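ok it's Sunday, it's August, it's disgusting outside, and I have decided this is the day I deal with the Stuff. you know the Stuff. everything that has been living on the hall shelf since we moved in. posting as I go so I can't quit

first rule I made for myself: everything comes off the shelf and onto the floor. no peeking and putting back. I have already broken it once (a candle. it's a good candle)

shelf is bare. I wiped it down and the cloth is a color I don't want to talk about. why did I wait until the hottest week of the year to do this

Jonatan Nordin just texted to ask if I want to go to the lake. JONATAN. I am on the floor surrounded by packets. ask me again at four

so how does a person end up with this many small packets?? every time I order anything from Drillaso they throw in samples and I go "ooh" and drop them in the basket and never see them again. I found a soup mix next to a foot mask. I found a Britik receipt for 2 sponges, which I apparently needed to keep forever
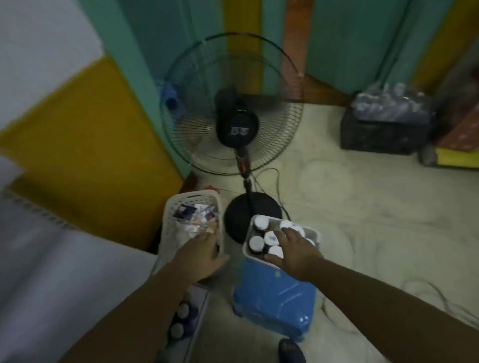

little jars are my real problem and I know it. I can't throw one out! it's a tiny jar with a lid! I finish whatever was in it, I wash it, I think "spices" or "buttons" or "paint," and then it goes on the shelf and waits for a purpose. so the new plan is they all live in one white tray, packed in tight, and the tray sits on top of the blue box so I can lift it off when I need what's underneath. if a jar doesn't fit in the tray, it goes. the packets get the white basket with the holes in the sides. and yes I'm doing all of it down on the floor right at the foot of the fan, I'd climb inside the thing if I could

someone asked what's in the blue box. cables, mostly, and a bag of screws from a bookcase I gave to Ebbe Rønning. he has the bookcase. I have the screws. Ebbe if you're reading this I think that's why it leans

the small bottles are next and I keep walking around them. every one of them has a little bit left in it. never enough to use, always enough that I feel bad. my grandmother would have combined them all into one big bottle and dared anyone to complain

Aminu Bashir replied "just throw it all out." Aminu owns one fork. we are different people

snack break. ate a peach over the sink. 10/10 peach

ok back. checked dates on the packets and the oldest one made me sit quietly for a minute. anything expired is going in the trash bag, anything I wouldn't open this month is going in the giveaway bag. the giveaway bag is already bigger than the keep pile and I feel amazing??

wait I just found my spare key. I paid to have that key copied in the spring. it was under the tea

update: my phone says I've taken 2,623 steps today and I have not left the apartment. that's all hall to kitchen and back. does the lake still count as exercise if I only float

labels. do I need labels? Ravindran Chacko swears by the paper tape kind but then my handwriting has to be out where guests can see it. vote in the replies please

jars are back on the shelf, packets are back on the shelf, blue box went to the bottom where I can reach it. bottles are still on the floor. I'll do the bottles tonight

it's four and Jonatan is downstairs honking. bottles tomorrow, bye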